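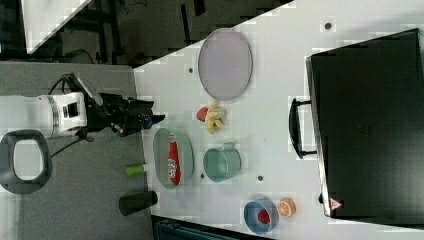 Grocery spending is out of control, is a price book worth the trouble?
Started by pantrymoth42, 2023-10-03

pantrymoth42 wrote:
Hi all, long time reader, first time starting a thread. I finally sat down and added up what we spend on food and I kind of wish I hadn't. Last month was $1,361 for two adults and two kids, and that's only groceries, no takeout. We're in Bridullow, so it's not like we're paying big city prices either. My mother-in-law swears by a price book, where you write down what everything costs at each store in a little notebook and then you know when a sale is a real sale. She's done it since forever. I tried for one week and got through maybe a page before my youngest sat down on the floor by the cereal and that was that.

So does anybody here keep one? Paper or spreadsheet? I shop mostly at Santoro and go to Sarkholm for the bulk stuff when I can stand the parking lot.

lentil_soup_again wrote:
Yes, keep one! I've had mine for years and I'd be lost without it. But please don't try to do the whole store. I only track the things I buy over and over – butter, eggs, chicken thighs, coffee, rice, canned tomatoes, that kind of thing. It all fits on two pages and I keep it in my purse. The trick is writing the unit price, not the sticker price. Sarkholm will sell you a giant tub of something that works out to more per ounce than the regular jar at Santoro, and it looks like a bargain because it's huge.

grumpyinaisle9 wrote:
Going to disagree. I kept a price book for a whole year and all I learned was that prices go up. By the time I had enough numbers to compare, the old ones were useless. And then you're driving across town to save 30 cents on butter! Gas isn't free. Pick one store that's decent, make a list, stick to the list, go home. Our worst month ever was when I was "chasing deals" at three different places. We hit $2,061 in January of that year and I had a freezer full of stuff we never ate.

lentil_soup_again wrote:
Well sure, if you buy things you won't eat, the notebook can't save you from that! I don't drive across town for anything. I go to one store one week and the other store the next week, and the book tells me what to stock up on at each one.

grumpyinaisle9 wrote:
Which means you need somewhere to put it all. Some of us have one cabinet.

teakettle_tam wrote:
I'm in between you two. I don't do a book but I do use Jikar on my phone, you type in your list and it keeps whatever price you put in last time. It's pretty bare bones and it loses my list if I don't open it for a while, but it's enough to make me go "wait, this was a dollar less before." I've got no patience for spreadsheets. My sister has one with color coding and I'm a little scared of it.

What helped us way more was condiments, believe it or not. Go look in your fridge door. I had three mustards open, two kinds of relish, a barbecue sauce from a cookout I don't remember, and every one of those was four or five bucks. 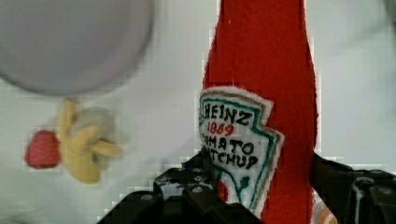
So now the rule is one open bottle of each and no new flavors until something is used up. My husband thinks this is tyranny. But I quit buying sauces for one recipe that calls for a tablespoon of something, and it really does add up over a few months.

pantrymoth42 wrote:
Oh no, teakettle, I just looked. We have four salad dressings open and I don't think we even eat that much salad. OK so that's going on the list.

Also, grumpy, how do you stick to a list with kids along? I'm serious, I write a good list and then come home with fruit snacks and a pineapple.

grumpyinaisle9 wrote:
I don't take them. I go at 7 in the morning while they're still eating breakfast with their dad. If I have to bring them, each one gets to pick one thing under two dollars and then they're done. They spend the entire trip deciding and they leave me alone.

sixburners wrote:
We're a family of five and got down to $511 a month, so it can be done, but I'm going to be blunt, it's a lot of beans. Beans twice a week, soup once, eggs for dinner once, and one "clean out the fridge" night that the kids complain about every single time. No price book. I plan the meals off the Santoro flyer the night before I shop. If pork is cheap, we're having pork.

lentil_soup_again wrote:
511 for five people?? Does that include paper towels and shampoo and all that? Because I think half the arguments on this board come from people counting different stuff.

sixburners wrote:
Food only. And we have a garden, so summer is cheating a little. With household stuff it's higher, I don't track that part very well.

teakettle_tam wrote:
Yeah see, that matters. pantrymoth, is your number food only or everything in the cart?

pantrymoth42 wrote:
Everything in the cart. Diapers, cat litter, light bulbs, birthday cards, all of it. I hadn't even thought about splitting it up! I just went through two receipts and close to a third of it isn't food at all, so I feel slightly better and also slightly dumb.

grumpyinaisle9 wrote:
Get the cat litter at Sarkholm. That's the one thing I'll give them.

lentil_soup_again wrote:
Look at you, comparing prices between stores :)

grumpyinaisle9 wrote:
It's one item. I don't need a notebook for one item.

pantrymoth42 wrote:
OK, here's my plan. I'm going to split food from everything else, and try to get the food part down by $400 by the end of January. I'll do the short version of the book, ten things, and use up the dressings before I buy any more. I still need ideas for what to do with most of a bottle of raspberry vinaigrette, if anybody has one.

sixburners wrote:
Pour it over chicken thighs and bake them. Line the pan or you'll be scrubbing.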